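Acceptance

The Cundimon gripper was fitted at nine in the morning and the Soliman at eleven. The technician at Starneck had written the test plan the week before. Each gripper would make 300 picks, for a total of 600. The object was an empty plastic drinking bottle. The customer, Randurer, wanted a recommendation by October and had already, in all likelihood, chosen the cheaper unit.

The Cundimon had two parallel fingers and a force setting that ran from one to ten. At three it dropped bottles. At four it held them and left a dent. The technician settled on three with the rubber pads fitted, wrote this down, and started the count.

The Soliman had three fingers and no force setting. It closed until it met resistance and then decided for itself. The manual gave no account of how it decided. On pick 41 it took a bottle by the neck, lifted it, and paused above the bin for seven seconds before letting go. The controller log showed no fault and no wait command. The technician entered the pause under Remarks.

It paused again on pick 112, and on pick 190. The cable was changed. The controller was restarted and the arm sent home and back. The pauses went on, always with a bottle held by the neck, always seven seconds.

The reference motions for both units came from the same source. A person had worked at a table with marker bands on the wrists, and the path of each hand had been taken from the markers and scaled to the arm. The Cundimon used only the start and end of each path. The Soliman used all of it.

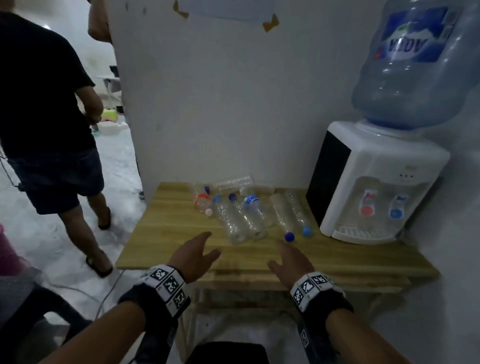 The technician went back through the recordings that evening, at half speed, with the gripper log open beside them. The reference for a neck grasp was a single take. The right hand picked up a bottle, carried it to the edge of the table and stayed there. The fingers did not move. The wrist markers drifted by 3 millimetres and came back. After seven seconds the hand put the bottle down.

There was no sound on the file. The technician played it again and watched the hand, which looked like the hand of a person listening to something – a question from the next room, perhaps, or a telephone.

The Soliman finished its 300 picks with no drops. The Cundimon finished with eleven. The report gave cycle times for both, and a corrected figure for the Soliman with the pauses removed. A trimmed reference was attached, ready to load.

The technician did not load it that night. The arm was left running with the old one until the bin was full.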